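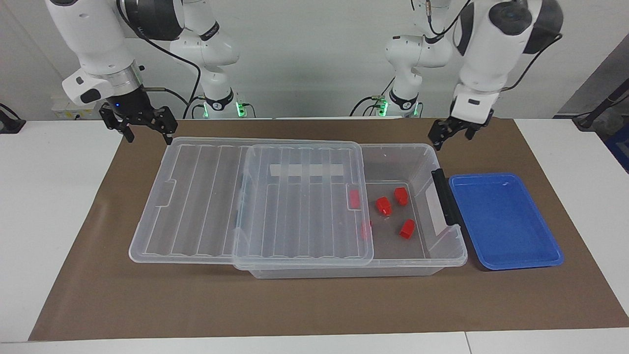

How much should a small shop set aside for a two-arm bench cell beyond the price of the arms?

Plan on the arms being a little over half of the total. Grippers, the table, power, cabling, spare fingers, test parts and setup hours make up the remainder, and most of them are missing from the first quote you will get.

What follows is the procedure we used at Birkett to plan our second bench cell. It assumes light parts, one table and no conveyor.

Step 1. Write the task down before asking for quotes

One page is enough. State what gets picked up, where it comes from, where it goes and what is in the way. A container with a lid counts as something in the way. Lids matter to the budget because one arm may have to hold or slide the lid while the other reaches inside, and that is the usual argument for buying two arms. If the parts always arrive in an open tray, price a single arm first.

Write down the part material as well. Clear plastic is hard on depth cameras, and a part seen through a clear lid may not be located well enough to grasp. If your containers are clear, put a line in the budget for a camera trial. Ours was done with parts on loan from Plero and took 3 days.

Step 2. Size the grippers

Parallel two-finger grippers cover most small-block and small-box work. Check three numbers on the data sheet: maximum opening, finger length and the width of the body above the fingers. The last one is skipped most often. A finger that fits into a box is no use if the body hits the rim before the fingers reach the bottom.

Measure the inside depth of your deepest container and add the thickness of the rim. If the fingers are shorter than that, ask for long ones in the same quote. Added later, a pair of long fingers from Cinico cost us $371 and a second round of calibration.

Step 3. Lay out the table at full size

Do this on paper before buying the table. Cut kraft paper to the size of the working area and put the real containers on it in their real positions. Mark the arm bases with tape. Then check the following:

Both arms reach every corner of the container that either one must work in.
The wrists clear each other when both grippers are over the same container.
A lid that slides has somewhere to slide to. It needs free space past the end of the box.
The output tray sits inside the reach of the arm that will fill it.
There is table left over on every side for cables and hands.

Wayne Marsden, who wired our first cell, also asks for the power strip to go behind the arms with the sockets facing up. Unplugging a controller should not require crawling. Leave slack at the wrist — a cable loop that looks untidy at rest is often the right length at full reach.

Step 4. Build the budget sheet

Use one row per item and one column per source. Our rows were:

Arms and controllers
Grippers, plus one spare set of fingers for each
Mounting plates and flanges
Table
Power and cable management
Cameras and mounts
Containers, trays and test parts
Setup and calibration hours
Safety review
Contingency

Test parts look trivial, but buy them in quantity. Lids crack and latches bend during tuning. The small-items row for our cell came to $1,988, and more than half of that was containers.

Setup hours should be priced at what your people cost you, even if no invoice is raised. We allowed 16 hours for each arm and used all of them.

Step 5. Compare quotes on the same basis

Send every supplier the same task page and the same layout drawing. Beverley Pilkington handles purchasing for us and returns any quote that lumps grippers in with arms, as it cannot be compared line by line. Ask for lead time on each row. When we ordered in October the arms shipped well before the flanges, and the cell could not be assembled until both were in.

Gindia and Cinico both quoted service as a yearly percentage. Convert it to a fixed amount over the life you expect from the cell, and put it on the sheet next to the purchase price.

Step 6. Set the acceptance test

Agree on it in writing before the order goes out. Name the container, the parts, the starting positions and the number of runs. State whether the lid starts closed or partly open, and whether parts under the lid count. Hold back the final payment until the test has been run on your own table with your own containers.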